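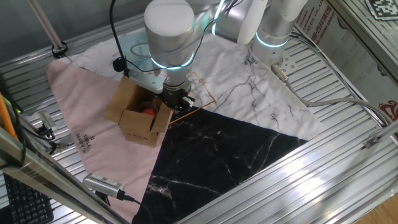 동네 수영장 끊은 지 벌써 2년. 1월에 다시 등록했다. 이유는 별거 없고 허리가 아파서..

오늘은 11번째 날. 자유형 30분 목표였는데 중간에 두 번 쉼. 호흡이 아직도 오른쪽만 됨. 왼쪽으로 돌리면 물 먹는다. 강사님은 고개를 덜 들라는데 그게 되면 내가 왜 배우겠냐고요ㅠ

수경은 Wada 걸로 바꿨다. 김 서림 덜한듯? 코받침이 좀 눌려서 저녁까지 자국 남음. 전에 쓰던 Jelis는 끈이 삭아서 버렸다.
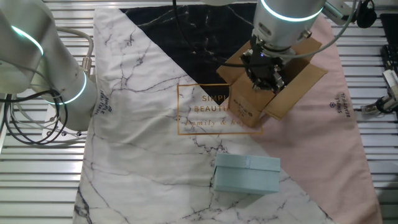 아 그리고 사물함 열쇠 보증금이 생겼다. 1,000원. 동전 없어서 앞에 편의점 뛰어갔다 옴. 수영복 위에 패딩 입고. 다음부턴 가방에 동전 넣어놔야지 해놓고 또 까먹을게 뻔하다.

끝나고 Bekden에서 국수. 수영하고 먹는 국수가 왜케 맛있는지 모르겠다. 살은 안 빠질듯. 허리는 좀 나아진거 같기도 하고 아닌거 같기도.

다음주부터 평영 들어간다는데 무릎이 걱정.. 예전에도 평영하다 접었음. 일단 가보고 또 씀

2026년 4월 18일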